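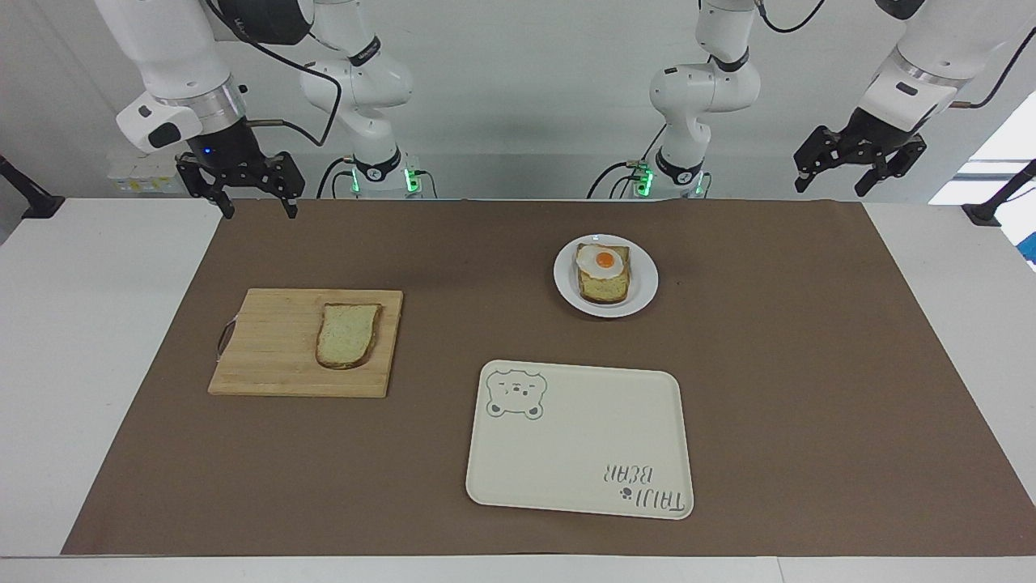
Doltenen Lab, Bimanual Manipulation Group: Issue Log

Ticket 539: Bread pick scores differ between camera views
Opened by: Philomena Conneely
Date: 8 November 2020
Status: Open, workaround in place
Component: Pikar policy, evaluation script

Problem
The sandwich task gives two different success rates depending on which view the scorer reads. The fixed view passes picks that the head view fails. The gap is more than 10 points over 100 trials. Training loss looks normal and the arms report no faults.

Setup
Two arms, parallel grippers, brown paper on the table. Bread on the cutting board, egg toast on the plate, tray left empty. Same policy checkpoint for all trials.

Steps tried
1. Recalibrated both cameras. No change.
2. Reran the scorer on saved logs from April. Same gap, so the new checkpoint is not the cause.
3. Changed the crop size in the Cuton scorer. Small change, not enough to close the ticket.
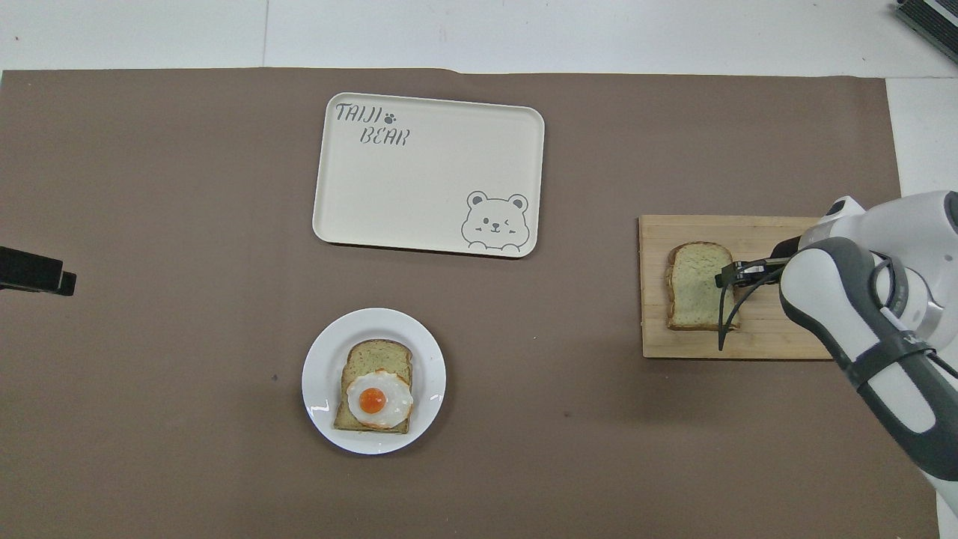

The scorer decides on a grasp from the distance between the fingertips and the nearest edge of the target mask. With the gripper lowered over the right part of the slice on the board, the fingers overlap the bread in the head view, and the mask gets split or shrunk. The distance is then measured from the wrong edge. I think this explains most of the failed picks but have not checked the place step.

Workaround
Hold the last clean mask for 30 frames once the gripper covers part of the target. Use the Ó Briain branch for this, main does not have it yet.

To do
Rerun all 100 trials with the held mask and attach both score files. Do not compare against the April numbers until they are rescored the same way.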